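A Visit to the Niven Turf Research Farm

I drove out to Movville for the fall open day at Niven, the turf research farm on the county road north of town. I had been once before, in May, when everything was green and the plots all looked alike to me. Late October is a better time to go. The differences between the grasses show up once growth slows down.

Parking was in the hay field and check-in was at the equipment barn. They gave each of us a map and a pair of plastic boot covers. The boot covers tore within the first hundred yards and most people took them off.

The mowing height trial

This was the first stop and the one I had come for. The farm keeps a long block of tall fescue split into strips, each mowed at a different height all season. Pieter Ngubane, the plot manager, led our group. He started with the shortest strip, which was thin and had a lot of crabgrass skeletons in it. The strip kept at four inches had almost none. He cut a plug out of each with a soil knife and laid them side by side on the mower deck so we could compare the roots. The roots on the tall plug were well over twice as long.

Someone asked when to stop mowing for the year. Ngubane's answer was to keep going as long as the grass does, and to leave the last cut at the normal height. He doesn't scalp before winter and doesn't see why people do. On leaves, he mulches them in place until he can't see grass between the pieces, then he bags.
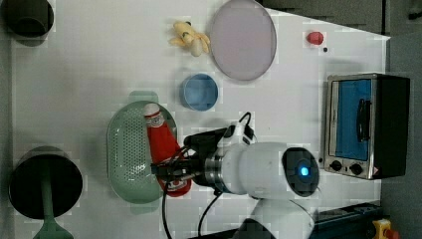

He also talked about dull blades for longer than I expected. They sharpen every eight hours of mowing at the farm. At home I sharpen once a year, in spring, and I could tell from the faces that most of the group was the same.

Seed plots

From there we walked down to the seed trials. The farm has 400 small plots here, each with a numbered stake, and they are rated by eye every two weeks. The two varieties getting the most attention were Stestico, a tall fescue, and Flirnusness, a perennial ryegrass. Both were planted in the first week of September.

Stestico was slower to fill in but had the better color, a dark green that stood out from the path. Flirnusness was up in five days, according to the sign, and already looked like a lawn. It also had some rust on the lower end where the ground stays damp. Ngubane pointed that out himself, which I appreciated. He would not recommend it for shade or for anyone who waters in the evening.

Neither one is in stores yet. I asked about price and got a shrug.

Watering and soil

The irrigation stop was short. A sprinkler line was running over a row of tuna cans to show how uneven the coverage was, and it was very uneven. The cans near the heads were nearly full and the ones in the corners had barely a film. I plan to do this at my place next summer.

The soil table was run by two graduate students who were testing samples people had brought from home. I had forgotten mine. They were handing out mail-in bags, so I took two — one for the front yard and one for the strip along the driveway where nothing grows. Their general advice for our area was to test before putting down lime. A good share of the samples that morning did not need any.

Lunch was pulled pork sandwiches in the barn, five dollars, cash only. The line was long but it moved.

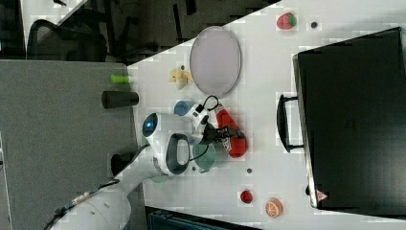 If you go

The next open day is in May. Sign up early, as the fall one was capped at 100 people and filled up. Admission is free.

Wear real boots. The path between the seed plots and the irrigation area was mud the whole way, and there is no shortcut back to the barn.

Bring a soil sample in a clean bag, one cup or so, taken from several spots and mixed together. For a lawn they want it from the top four inches, with the grass and thatch removed.

The ratings for all the seed plots will be mailed to anyone who left an address at check-in. They also sell surplus seed from the barn, in small bags only, enough for 1,000 square feet. I bought one of a plain fescue blend and will hold it until next fall, as it is too late to put it down here now.

Posted October 30, 2026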